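July 2024, Friday. Bench 2, two-arm cell. Ring block and post.

Spent the morning going through our operating rules for the cell line by line, with the arms powered, to see which ones we keep to and which ones only look good in the folder. The rules were written last November, before we had hands on the arms, and a fair few still talk about "the tool" as if it were a suction cup. Notes below are for me and for whoever takes the bench over from Okberg next. The final text goes to Settimio Lo Presti for sign-off.

Task used for the check: black post on its base to the left hand, white block with the hole to the right hand. The block is to end up over the post. It's a dull task but both arms have to come into the shared part of the table, which is where most of the rules apply.

**Rule 1, state before approach.** As written: "Operator confirms arm status before motion." Too vague. One person takes it to mean the pendant, another the status page on the PC, a third looks at the arm. New wording:

> Before any approach move, read the status on the PC and say it aloud. A light on the arm is a second check and never replaces the first.

I dislike relying on lights. From the operator's chair they can be hidden by the forearm at some poses, and they tell you about one joint housing, not the whole cell. 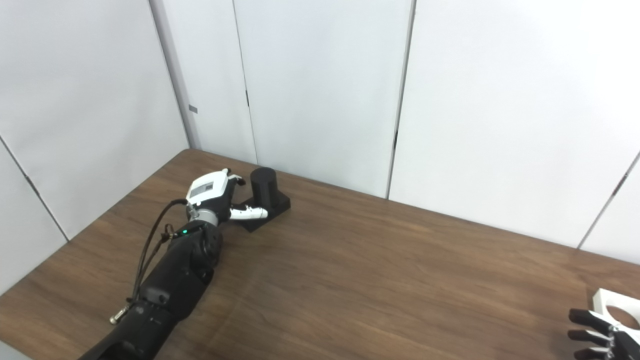 **Rule 2, speed near the fixture.** The old figure was copied from the Plososska cell, which has a different reach and different panels. I'd take the number out of the rule altogether and put it in the cell sheet, where it can be changed without reissuing everything. The rule then says only: reduced speed from the hover point down, reduced speed until the hand is clear again. Hover point to be stored by name in the program. At the moment two programs have it typed in as raw joint values, and one of those disagrees with the sheet.

**Rule 3, cables.** Agreed with Saithong that this one needs to be stricter. The wrist cables need slack or they pull when the wrist turns, but a big loop will catch on the other arm sooner or later. Proposed:

- Check the loop at both ends of wrist travel, at reduced speed, before the first run of the day.
- No tape on the wrist ring. Tape leaves glue and hides damage.
- Any connector not in use gets capped or tied back, and is written on the cell sheet.
- If a cable touches the table at any pose in the program, the program doesn't run.

The last point will annoy people. I'd still keep it. Job 793 lost an afternoon to a cable that had been dragging, and the log had "cable ok" ticked every day that week.

**Rule 4, shared zone.** Only one arm moves in the shared zone at a time unless the program is marked as two-handed. A waiting arm has to wait somewhere safe, and "somewhere safe" needs defining. My suggestion is a named wait pose for each arm, outside the zone, hand open, no part held. Waiting over the table with fingers low should need a written reason in the program header.

Niltard asked whether a hand resting beside its part counts as waiting or working. Under the old text, you could argue either. I've gone for working: if the fingers are below hover height the arm is active, whatever the program thinks it is doing, and the rules for an active arm apply. That means hands off the table and panels shut.

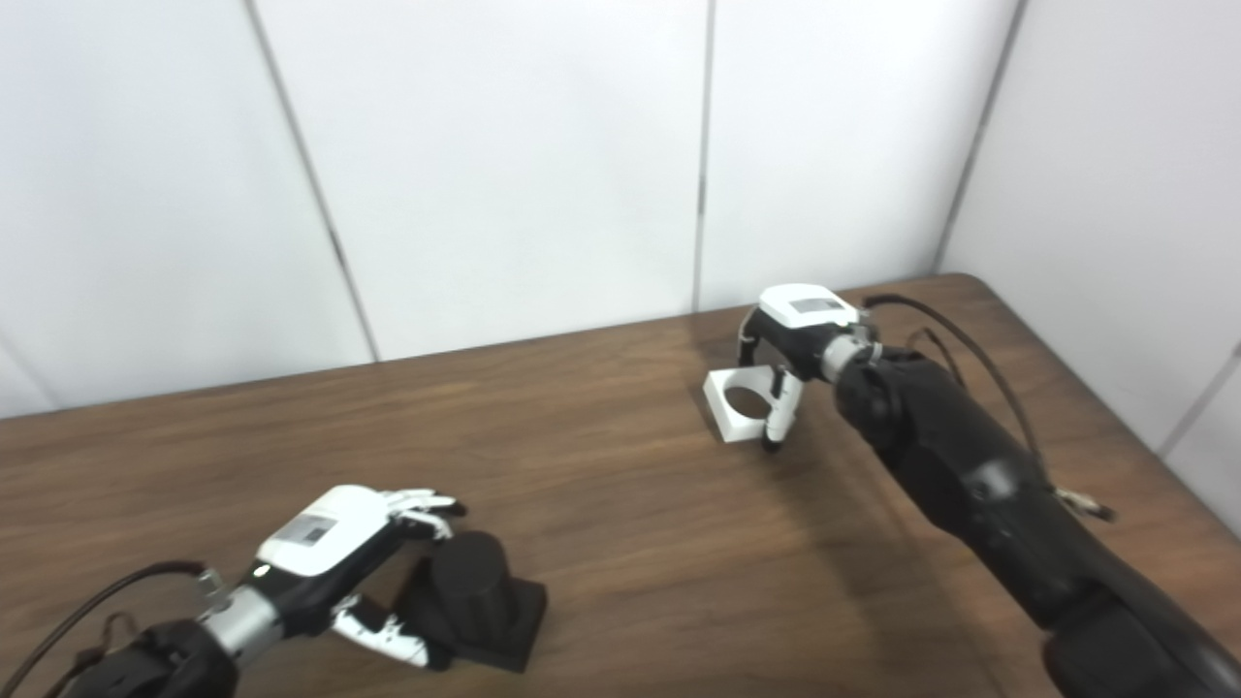

**Rule 5, table clear.** Old text allows "small items needed for the task". Change to: only the parts named on the cell sheet. No hex keys, pens, spare screws or mugs. A part that isn't being used in this run goes on the trolley, even if it'll be wanted again in ten minutes. It is easy to keep and easy to check from the door, so I see no reason to leave it loose.

**Rule 6, start positions.** We've been setting parts by eye. That's fine for trying things out and useless for comparing runs. I don't want marks all over the tabletop either, as they tend to stay for months and then mean nothing. Okberg's idea of a removable card template is good. Make one for the base and one for the block, write the revision on each, hang both on the hook by the PC. Template comes off the table before power goes on.

**Rule 7, stopping.** Anyone in the room may stop the cell and doesn't have to explain first. This was already in there, but at the bottom of page two, under cleaning. Moved to the top.

**Rule 8, after a stop.** Nothing about this before. Draft:

> After any unplanned stop, write down the arm, the pose name and what was in the hand. Don't jog clear until that's written. Jog one arm at a time, the one higher off the table first.

Saithong thinks the order of jogging should depend on which hand is holding a part. Could be right. Leave as draft and ask Settimio.

Still to do:

- [ ] Replace raw joint values with the named hover point
- [ ] Define wait poses, left and right
- [ ] Cut both templates
- [ ] Get the speed figure into the cell sheet and delete it from the rule
- [ ] Ask Niltard for the old stop log — the paper one, not the export

Wording for 4 and 8 isn't settled, so the old sheet stays on the door with my pencil changes until Settimio has read this.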